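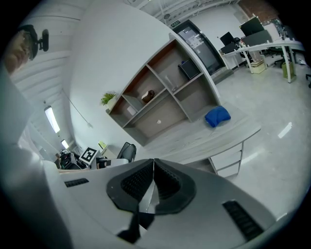 Desk, shelves and the soft fingertips, straight from the gripper's own camera.

Reviews > Robot software > Data tools > Joltton

Joltton, after a whole lot of gripper recordings

I've been using Joltton since January, and I've gone from grumbling at it every morning to grumbling at it on Fridays only, so I figured it was time to write it up. If you haven't run into it, it's a desktop program that takes the wide-angle video from a hand-held gripper, works out where the gripper was at every moment, and hands you clean episodes to train a policy on. We pay for the small team plan, 200 a month, and I'm the one who has to defend that bill!

Setup first. The installer was fine on my machine and awful on Tiina Saarinen's (she had an older graphics driver, and the error message just said "backend missing"). Calibration is the good part. You wave the gripper at a printed marker board, the program picks the sharp views by itself, and you get a lens model that holds up pretty well even way out where everything bends. I used to do that by hand with a script from Zurnis and I do not miss it one bit.

Tracking is what you're really paying for. Our place has a glossy floor with bright streaks from the lights, a big white wall with very little on it, and monitors off to one side. Plain walls are miserable for this stuff. Joltton still kept its position most of the time, I think thanks to the shelves and all the junk on the benches. Out of 3,079 recordings it threw away 442, and when Hertta Oksanen and I went through the rejects we agreed with nearly every one. Quick wrist flips are the main trouble. If you swing up toward the ceiling lights the exposure jumps, the track drifts, and you get a path with a nasty little kink in it.

I do wish it would tell you that sooner. Right now you record, copy the files, wait for the batch to run, and then find out. Even a red dot in the import window would save me a trip back to the desk.

The fingertip width reader is okay. It follows the two pads in the video and guesses the opening, which works nicely on dark soft tips against a light body. With a clear glass vase between them it gets jumpy, and you can smooth that out, but the smoothing slider is buried three menus deep and resets every time you open a new project. Why?

Person masking I'd call half done. It blurs faces well enough, but a head tilted into the corner of a wide lens, with a cap or a headset on, gets skipped fairly often. Urho Nieminen wrote us a tiny plugin that just blacks out the corners, and the policy we trained on those clips didn't seem to mind.

Exporting is quick and boring, in the best way. Our final set was 1,419 episodes and it loaded into our training code on the first try. The names of the fields are documented, the timestamps line up, and you can rerun one episode without redoing the lot (the Miettinen exporter never managed that for us).

Support answered me twice in one day and then took two weeks over the slider question. Still waiting on a fix, but the last note said it's on the list for the next version.

Would I buy it again? Yep, for the calibration and tracking alone. If you only have a few dozen clips, stick with the free scripts and spend the money on better lights.

Four stars from me. I'll bump it up when the slider stays put.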